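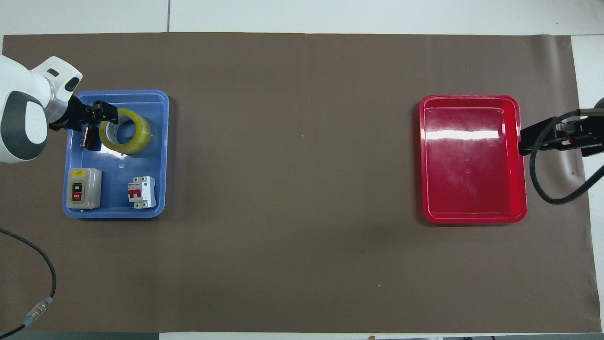 Rinero Tray-to-Tray Kit

I'm Eleni Leka, and I put this kit together with Gayan Kanagaratnam because we were both tired of sorting benchmarks that only work on somebody else's table. Rinero is two shallow trays (one blue, one red), a brown paper mat, a bag of small parts and a protocol you can read over a cup of coffee. Bring your own arms. We run it on a two-arm setup with a parts tray on the left and a drop-off tray on the right, with plenty of bare paper in between!

The task sounds easy. Everything starts in blue, everything ends in red, and the open stretch of mat in the middle is where the arms have to sort out who carries what. You can let one arm do the whole trip if it reaches, or set the part down on the paper and let the other one pick it up. We score both, but we score them separately, so please don't mix them in one table. (A few people have. I get grumpy emails about it.)

What we were trying to find out

Gayan's idea was that a policy learns more from a few awkward shapes than from a big pile of similar ones. So the starter set is stuff from an electrical bench: a roll of clear packing tape, a push-button switch box with ON and OFF buttons, a miniature circuit breaker with a red toggle, and a little dark cylinder for the fiddly grasps. The tape is my favorite -- you can grab it by the rim or go in through the hole, and a policy that can't make up its mind will hover there forever.

We recorded 1,241 demonstrations and trained on two versions of the data. One used all of them. The other used 658, picked so that each part showed up in as many tray positions and rotations as we could get. Then we ran 100 trials with each policy, same parts, fresh layouts. The smaller set came out 2 successes behind the full one, and I was thrilled with that, considering it's close to half the recording time. Most of the misses in both runs were the small cylinder in a corner of the tray, where the rim gets in the way of the fingers. We haven't fixed that yet.

In the box

Blue tray, red tray, both plastic
Brown paper mat, plus a spare
Starter parts
Printed layout cards and score sheet
Download code for both versions of the demonstrations

Setting up

Put the mat on a flat table, blue tray left, red tray right. Glossy trays pick up overhead lights, so if your vision model gets confused by the red one, try dimming the lamps before you retrain anything. Keep cables clear of the crossing area.

Ordering

Kits ship from Clerkoteck in Sirkenthorpe. Labs that already own the Stojanovska layout cards can order the trays and parts alone -- the cards are the same size. The next batch is planned for November.

Page updated 12 May 2024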